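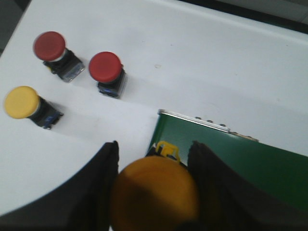 Will the new arm on the test bench mean fewer people on second shift?
Management says the headcount stays the same through the end of the year, and after that they haven't put anything in writing.

Posted by benchrat on Jul 5, 2022
Starting a thread because the break room version of this is getting out of hand. I'm at the Plesska plant, button and switch testing. We had a meeting where a guy from Rasent told us the arm would "free us up for higher value work." I asked what the higher value work was. He said that would be worked out with our supervisors. My supervisor was standing right there looking at his shoes.

So, anyone who has been through one of these: what did your day look like a year later?

coilwinder
Been through it at Cordier. They told us the same thing, word for word. No layoffs, I'll give them that. What they did was stop replacing people who left. We went from a full line to me and one other person watching the cell, and when he's on vacation it's me. The work isn't harder. It's lonelier and you get blamed for more.

mudflap
Can I be the one to say it? I pressed red mushroom buttons for a living for six years. Press, twist, check the reset, next. My thumb still clicks. If a machine wants that job it can have it.

benchrat
mudflap, I don't love the pressing either. But pressing is what they pay me for. When you take away the part that hurts my thumb you also take away the part that goes on my time card.

mudflap
Fair. Did they offer training?

benchrat
2 seats. For the whole shift.

tallgrass
I'm on the other side of this, I set up cells for a living (not for Rasent). You're all giving the thing too much credit. Picking up a ball and putting it down where you want it is a decent day's work for a new setup. A guy walks by, sees the fingers close on it, and goes home thinking he's out of a job. Then somebody swaps the part for a slightly different one and the cell sits there for a week.

coilwinder
tallgrass, and who stands there while it sits for a week? That's my point. At our place the quota didn't go down when the cell did. We were doing 446 a shift by hand, they promised 1000 with the arm, and on the days it's faulted they still want to know why we're at 500. I make up the difference by hand, next to a machine they bought so I wouldn't have to.

tallgrass
That's bad management, you'd have that with a new conveyor too.

coilwinder
Sure. But I never had a conveyor sold to me as a coworker.

R_Esfahani
Roya Esfahani here, I was shop steward at Jukness for a while, so take this as you like. Ask for three things before it goes live, in writing. What happens to the rate when the cell is down. Who is allowed to clear a fault and whether they get paid more for it. And whether the video from the thing can be used to discipline people. We forgot the last one and were sorry.

benchrat
Wait, video? They said the camera was for finding parts.

R_Esfahani
I'm sure it is. Ours was too. Get it in writing.

mudflap
Okay, that one bugs me more than the arm does.

palletjoe
Devil's advocate. Our shop didn't automate and the contract went to a shop that did. All of us kept our thumbs and lost our jobs. I'd be careful about fighting this too hard.

coilwinder
Asking for a piece of paper isn't fighting it.

palletjoe
Depends who you ask. Some bosses hear it that way.

tallgrass
For once I agree with coilwinder. Any installer worth paying has a plan for downtime. If they can't tell you what the operators do when it faults, they haven't thought about it, and I'd worry about the rest of the setup too.

benchrat
I asked about the rate. Answer was "we don't expect significant downtime." I wrote that down with the time next to it. Higher value work still hasn't come up. Roya, do you still have the wording you used at Jukness? If you could send it to me I'll bring it to the next meeting.

R_Esfahani
Sent. Page one is the part about fault pay. Change the job titles, ours were different from yours.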